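双腕ロボット作業セルの導入予算を組む手順(小売・軽食販売の検証用)

軽食や飲料の陳列、受け渡しを双腕ロボットで検証する場合、見積書に載る金額はアームとグリッパーが中心になる。ところが実際の支出は、作業台、什器、電源、消耗品にも分散する。本稿では、卓上型の作業セルを1式構築するときの予算の組み方を、作業の順に記す。対象は、社内で初めて双腕機を購入する部署の担当者である。

手順1 作業範囲を先に固定する

機種選定の前に、扱う品目と動作を表にする。列は「品目」「包装の形態」「取り出し元」「置き先」「片腕か両腕か」の5つでよい。ボトル、個包装の菓子、小箱、サンドイッチでは把持の条件が異なる。ボトルは胴を挟むか首を挟むかで必要な開き幅が変わり、サンドイッチは把持力の下限側の制御が問題になる。

この表がないまま見積を依頼すると、可搬質量とリーチだけで機種が決まり、グリッパーを後から買い直すことになる。

手順2 什器を機器と同じ表に載せる

陳列用の什器は備品扱いで後回しにされやすいが、アームの可動範囲を制約するのは什器の高さと位置である。以下は機器と同時に寸法を確定させる。

・ボトル用ラック(段差の有無、ボトル上面までの高さ)
・階段状の陳列台(段の奥行き、傾斜角)
・トレー(縁の立ち上がり高さ)
・かご(口径、深さ、底の安定性)
・フードウォーマー(外形、扉の開き方向、消費電力)

透明アクリルの什器は、深度センサーでの検出が不安定になることがある。購入前に貸出品で撮像試験を行い、結果が悪ければ不透明品の費用を代替案として併記しておく。編みかごは変形量に個体差があるため、同一品を複数まとめて手配する。
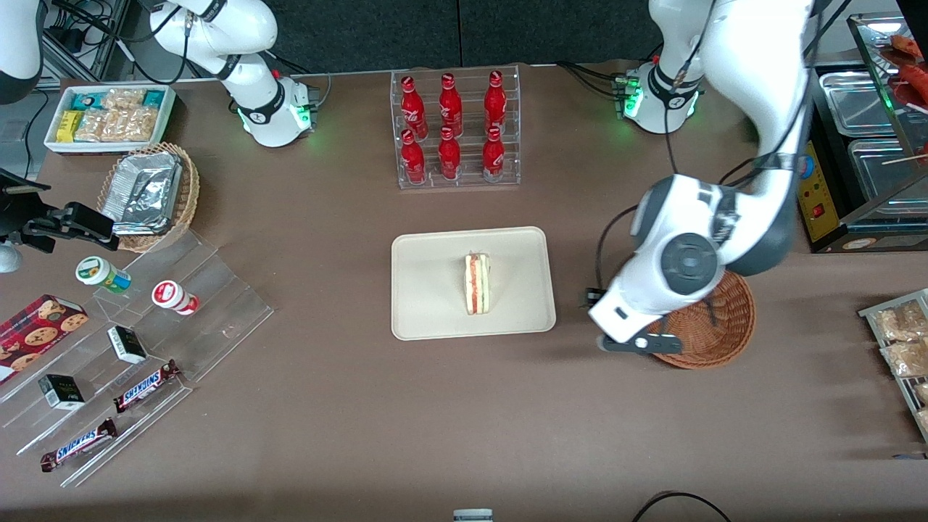

作業台の寸法は、什器の外形を並べた平面図にアームの基部2か所を加えて決める。基部を台の奥側に寄せると手前の作業面を確保できるが、その分、手前の縁までのリーチを消費する。図面上で手先が届いていても、手首の姿勢を変えると届かない位置が出る。メーカーの到達範囲図だけで判断せず、把持姿勢を指定したシミュレーションを見積条件に含めること。

ウォーマーのように背の高い什器は、台の左右どちらかの端に寄せる。中央に置くと、左右の腕の動作領域が分断される。

手順3 電源と配線を見積る

アーム2台、制御盤、計算機、カメラに加えて、ウォーマーなどの加熱機器が同じ場所に集まる。加熱機器は専用回路に分ける。同一回路にすると、サーモスタットの入切のたびに電圧が変動し、原因の分からない通信断として現れる場合がある。

電源アダプターと中継機器は台上に置かず、台の後方のラックにまとめる。ケーブルは可動部の最大伸長時の長さで発注し、肘と手首には余長を取る。予備ケーブルは各種1本を初回発注に含める。単品での追加発注は送料と納期の面で不利である。

手順4 見積の比較表を作る

弊部では、アーム本体をPlotardとGresexの2社、グリッパーをOlveraから取り、架台と背面パネルはKarkwoodに依頼した。各社で見積の区切り方が異なるため、そのままでは比較できない。次の区分に分解し直してから並べる。

A 本体(アーム、制御盤、標準ケーブル)
B 手先(グリッパー、手首カメラ、取付金具)
C 架台(作業台、背面パネル、ラック)
D 据付(搬入、アンカー、電気工事、安全確認)
E ソフトウェア(初年度ライセンス、次年度以降の保守)
F 什器
G 消耗品

Plotardの見積ではDの一部がAに含まれ、Gresexでは全額が別紙だった。総額の差の大半はこの扱いの違いで説明がつき、区分後の差は小さかった。

手順5 消耗品を月次で計上する

食品を扱う検証では、品物そのものが消耗品になる。包装が潰れた個包装品は形状が変わるため、試行条件を揃えるには交換が必要である。試行回数から逆算した例を示す。

計画試行回数 3000回
品物一式の交換間隔 100回ごと
必要な品物一式 30組

生の食品は保管期限で先に使えなくなる。把持試験の初期段階は食品サンプルで代用し、実物は最終確認の期間だけ発注する。グリッパーの指先パッドは摩耗品として別行に立てる。油分の付着する品目を扱う場合は、清掃用品と清掃時間も計上する。

手順6 設置時間と停止時間を予算に入れる

Gresexの標準工程では、据付から引渡しまでの作業にキャリブレーションが含まれていなかった。什器を動かすたびに位置の再登録が要るため、この作業は初回だけの費用ではない。什器の底面に位置決め用の治具を付けておくと、再登録の頻度を下げられる。治具の製作費は区分Cに入れる。

グリッパーの故障による停止に備え、予備を持つか、代替機の貸出契約を結ぶかを選ぶ。双腕機は片側が止まると両腕の作業が全て止まる。左右共通の型番を選べば、予備は1台で足りる。

手順7 稟議用の表にまとめる

区分AからGを初期費用と継続費用に分け、継続費用は12か月分を記載する。Eの次年度以降の保守料は見落とされやすいので、初年度の稟議に次年度の概算欄を設ける。年度末に納品を予定する場合、3月の検収に間に合う最終発注日を各社に書面で確認する。

添付書類は次のとおり。

・品目と動作の表(手順1)
・什器配置の平面図(手順2)
・回路の割付図(手順3)
・区分後の見積比較表(手順4)
・消耗品の月次計画(手順5)

品目を後から追加する場合は、手順1の表に行を足し、把持幅と置き先の高さが既存の範囲に収まるかを確認する。範囲外であれば区分BとFを再見積とし、それ以外の区分は据え置く。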